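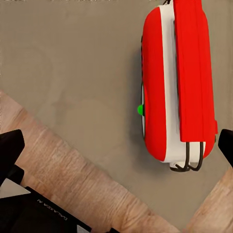 Slide 2. Pivutix says its team chat app went from 1,000 to 3,000 customers by July. Ask the room what "customer" means. Free trials are in that number, I checked the footnote.

Slide 3. Messages sent per day. Bots post a lot of those. Kikora strips them out before reporting, Pivutix won't say.

Pause for Faustino's question about paid seats (he will ask).

Slide 4. Our own trial: 20 people signed up, 12 still posting after a month. Don't oversell it. Skip the Vurcombe quote if short on time.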